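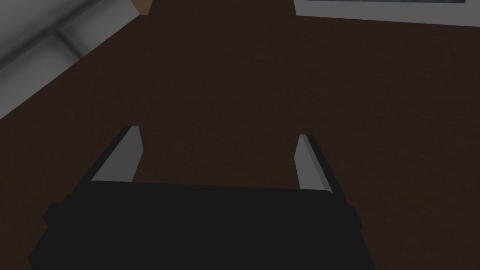
Right, budget post. Quick one, I've got a train at half four and the form wants to be in before I go.

Short version for anyone who's been asking: we are NOT buying the arm yet. We are buying the computer to run the simulated arm on, a pair of fingers, and not much else. Everything else waits till November.

Long version. The Pridov quote came back and it's fine, it's what we thought it would be, except the gripper is now a separate line. So is the mounting plate. So is the cable between them, which I had to read twice. By the time you've put the lot back together you've spent the money I'd put by for the camera and the spare set of everything.

Rondonuwu quoted too. Cheaper arm, but 13 weeks delivery and the warranty only starts if their own engineer does the install. Who charges for travel. Didn't get a straight answer on how much travel. Asked again, will update.

So, sim first. We've been running pick-ups in the simulated kitchen for a while and it's told us more about what to buy than any of the brochures did. Mainly fingers. I had the wide soft pads on the list from day one because everyone has the wide soft pads. Now I'm not sure we need them at all for long thin stuff, veg and so on. The plain flat ones might do us. Saving there is real money, the pads wear out and you buy them again, and then again.

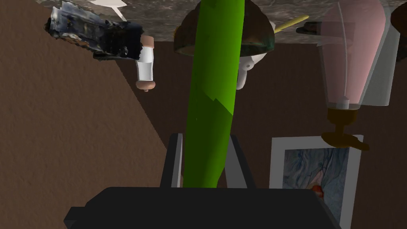 Gilang Wattimena wrote back on the draft of this to say that I'm kidding myself if I think a simulated cucumber tells me anything about wear, and that the pads should stay in the budget even if they sit in a drawer all year.

Fair. I've put them back in as a maybe. One set. Wear is the thing the sim is worst at, I'll give him that, and I would rather have a drawer with pads in it than a form to fill in halfway through the year. But I'm still ordering the flat ones first.

Other thing the sim's been good for is reach. I'd pencilled in the longer arm from Pridov, no real reason, just felt safer. Tried the short one in the same layout and it gets to everything we care about on the worktop. Back corner is a stretch. We can move stuff out of the back corner. That's free.

Now the computer. Cudico do one with a decent graphics card in, 8 week wait, or there's a refurbished one on the shelf now. Going refurb. Yes I know. It's only got to last untill the real arm turns up and then it becomes the logging machine, so it isn't wasted.

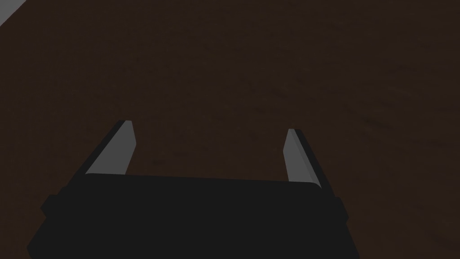

What's on the form

Refurb computer from Cudico, one. 
Flat fingers, 2 sets, one to use and one to lose.
Soft pads, one set, marked maybe.
Pivura licence, one year. Comes to 704 with the discount, and the discount goes if we pay monthly so please can we not pay monthly.
Delivery. I forgot delivery last time and it came out of the tea money.

Not on the form: arm, plate, cable, camera, the nice bench. The bench especially. I want the bench but I can't make a case for it, the old one is ugly and perfectly flat.

If the November money comes in then it's the short Pridov arm, unless Rondonuwu get back to me with a travel figure that isn't daft. If it doesn't come in we carry on in the sim and I'll do teh finger comparison properly, same objects, both types, written up so you can all argue with it.

Comments open as usual. Anyone who's had a Rondonuwu install done, please tell me what you paid for the van.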